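Frühjahrs-Check fürs Vereinsheim und die Werkstatt Belmonte
Stand: 19. April 2019

Der Winter ist vorbei, die Tore gehen wieder auf, und ich freue mich jedes Jahr auf diesen Rundgang! Man kommt in Ecken, die man seit Herbst nicht gesehen hat. Die Liste bitte mit Stift abhaken, Bemerkungen gleich daneben schreiben. Meine eigenen Kommentare vom ersten Durchgang stehen schon drin.

1. Eingang und Fluchtwege

[x] Haupttür öffnet vollständig und ohne Kraftaufwand
[x] Fluchtwegschild über der Hoftür leuchtet
[ ] Hintertreppe frei
[x] Schlüssel im Notfallkasten vorhanden

Kommentar: Die Haupttür läuft herrlich leicht, seit die Bänder gefettet sind. Auf der Hintertreppe stehen noch 2 Kisten mit Dekoration vom Winterfest. Die müssen weg, auch wenn man außen herum vorbeikommt.

2. Feuerlöscher

[x] Löscher Flur, Prüfplakette gültig
[x] Löscher Küche, Plakette gültig, Plombe in Ordnung
[ ] Löscher Werkstatt, Halterung

Kommentar: Löscher mit der Inventarnummer 2898 hängt schief, die untere Schraube dreht durch. Neuer Dübel, größer als der alte. Bis dahin steht er am Boden neben der Tür, gut sichtbar und mit Zettel.

3. Elektrik

[x] FI-Schalter mit Prüftaste ausgelöst, alle Kreise
[x] Verlängerungen auf Knicke und blanke Stellen angesehen
[ ] Mehrfachsteckdose in der Küche ersetzt
[x] Außensteckdosen, Klappdeckel schließen

Kommentar: Große Freude, alle FI haben sofort ausgelöst! Die Mehrfachsteckdose hinter der Kaffeemaschine ist verfärbt und fliegt raus. Die neue von Prilteck liegt schon im Büro, bitte mit dem Kabel nach unten montieren.

4. Arbeitsplätze und Tische

[x] Tische stehen fest, kein Wackeln
[x] Platten ohne Splitter und scharfe Kanten
[x] Beleuchtung über den Arbeitsplätzen
[ ] Stolperstellen im Gang

Kommentar: Die weißen Tischplatten sind eine Wohltat, man sieht jeden Tropfen Öl und jeden Span und wischt gleich drüber. Unter dem Fenster wölbt sich der Bodenbelag. Das Klebeband hält dort nicht mehr, da brauchen wir eine richtige Leiste.

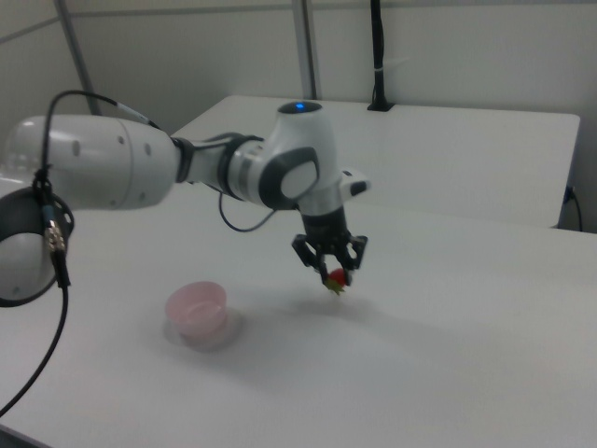 5. Leitern und Tritte

[x] Holme und Sprossen ohne Risse
[x] Spreizsicherung rastet ein
[ ] Gummifüße vollständig

Kommentar: An der großen Stehleiter fehlt ein Fuß. Sie ist gesperrt und liegt flach hinter dem Regal. Der kleine Tritt von Skumano ist dagegen wie neu, ein tolles Ding.

6. Erste Hilfe

[x] Verbandkasten Flur, Inhalt nach Liste
[ ] Verbandkasten Werkstatt aufgefüllt
[x] Notrufzettel lesbar, Adresse stimmt

Kommentar: In der Werkstatt fehlen Pflaster und 3 Kompressen. Die Augenspülflasche läuft im April ab, also gleich mitbestellen.

7. Außenbereich

[x] Dachrinne zur Hofseite frei
[x] Geländer an der Rampe fest
[ ] Gehwegplatten zum Weg nach Pemaddale

Kommentar: Beim Ausleeren der Rinne kamen über 50 Liter Laub herunter, der Kompost wird ein Prachtstück! Die lose Platte vorne neu in Sand setzen. Sie kippelt bei jedem Schritt.

Offene Punkte bitte nach Erledigung mit Kürzel abzeichnen und die Liste zurück in den grünen Ordner im Büro stellen.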